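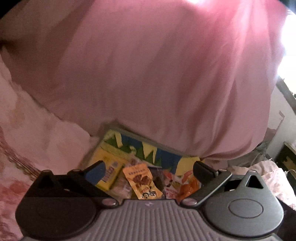 Snack corner, with the pink blanket in its usual heap

nesma_f
Aug 9, 2018
OK, bed snackers, I need opinions. My sister Veronika is staying with me until November and we've gotten into the habit of eating on the bed every single night, because the kitchen at our Mangate place has room for one person and a kettle. I finally dug out a tray with a printed bottom (love it, so bright!) and now all the packets are supposed to live in it. My problem is the blanket. It's huge and thick and it ends up on top of everything. Do you fold yours away, or just eat around it?

toanbui78
Fold it. Foot of the bed, in thirds, done. I also wouldn't keep food on a bed at all, but I know I'm outvoted on this board.

Grillia
You are outvoted, Toàn, lol. I've eaten crackers in bed for years and nothing terrible has happened. Nesma, leave the blanket and pull the tray forward.
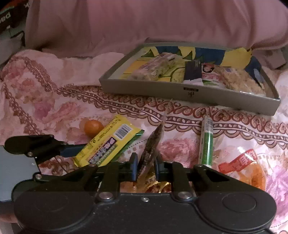 Take two, tray in front and blanket at the back

nesma_f
Better? I still have stuff in front of the tray, the yellow wrapper and the little orange fruit. The nougat-looking bars and the puffed rice ones get the tray because those are the ones that shed crumbs. Veronika says fruit doesn't belong with candy anyway.

tam.lai
Much better! And I want that bedspread, the big roses are so pretty. Is it a pain to wash?

nesma_f
Cold wash, hang it up, fine by dinner. I got it at a yard sale in Tridby for 2 dollars and I'm still bragging.

toanbui78
Puffed rice in bed is a crime. The bits go right down between the mattress and the wall.

Grillia
So eat over the tray? It has sides.

toanbui78
Sides don't help when you're lying down, and you know you're lying down.

tam.lai
I'm kind of with Toàn on the rice bars. Sticky too, if it's a warm night. Nougat I'd allow. I clip my open packets shut with clothespins, a bag of 200 cost me next to nothing and I use them for everything.

nesma_f
Clothespins, yes, stealing that. The blanket stays, though. My feet get cold!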